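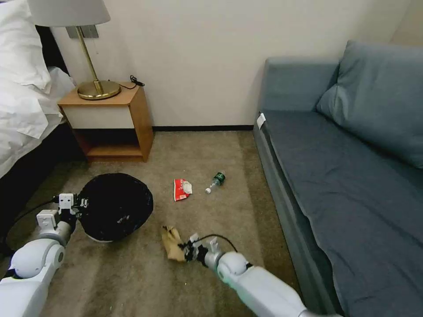
Plurka is a training method for two-armed robots that tidy rooms, and I've been a fan since I first ran it at Fellelow. The idea is pretty simple. A person steers the arms through a chore like picking up litter, and the robot learns from those runs — but every run gets chopped up at each grasp and each release, so the robot learns short pieces it can put together in a new order (paper first, bottle first, whatever!).

Yeom, the older method, learned the whole cleanup as one long run and got lost if a single wrapper moved. In the Brulusow trials Plurka was trained on 56 runs and then tried in 26 rooms it hadn't seen. It left litter behind in three of them. Crumpled paper is still my favorite test, as no two wads grip the same way. Bags are harder, and the method doesn't handle tying them yet.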